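Notebook, Friday – Lobo arm, lost target in simulation

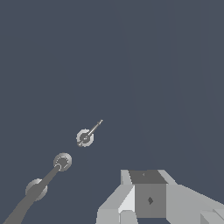
The fault came back at step 1170 of the Sinalar run. The arm stopped following the planned path and the controller gave no error, only the warning 331 which we always ignore. I paused and looked from the wrist view. There is no table and no part in it, only the blue-gray background, with the gripper body at lower right and the thin linkage on the left. My first idea was that the objects were not loaded, but the object list is complete. So I think the wrist pose is wrong, or the camera transform.

Repeated 5 times with the same seed. Same step each time.

Tetsuya Oda asked if the joint limits from the Flanis file are read in degrees. I checked, they are in radians, so it is not this. He also reminded me that warning 331 was added for a reason – I should read the text of it before Monday.

Not to do: run this path on the real arm in the cell. I put a note on the Plaltley controller and took the path out of the shared folder.

Next: log the wrist transform from step 1100, compare with the old build from May.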